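Ticket: Subtitles drift during second half of Flutelard
Opened by: Magdolna Kovács
Opened: Sep 1, 2024
Status: Resolved

English subtitles on the Jornedstead stream of Flutelard are in sync until the reel change after the harbor chase. From there they run ahead of the dialogue, and the gap grows. Same result in the browser and the TV app. The Hallgrímsson commentary track is not affected.
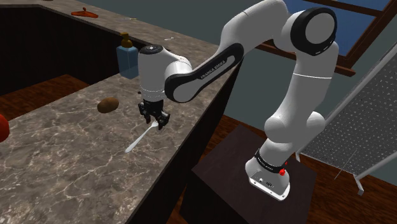 Leif Nørgaard: Reproduced. The subtitle file was timed to the festival cut. The release cut adds 30 seconds of footage after the chase, in several short inserts. Cues 1 to 200 match. Later cues do not, and a single fixed offset will not correct them.

Leif Nørgaard: Retimed all later cues against the release master and uploaded the new file. Cleared the Femusent cache. Please reload the title and check the courtroom scene.

Magdolna Kovács: Courtroom and end credits are in sync in both players. OK to close.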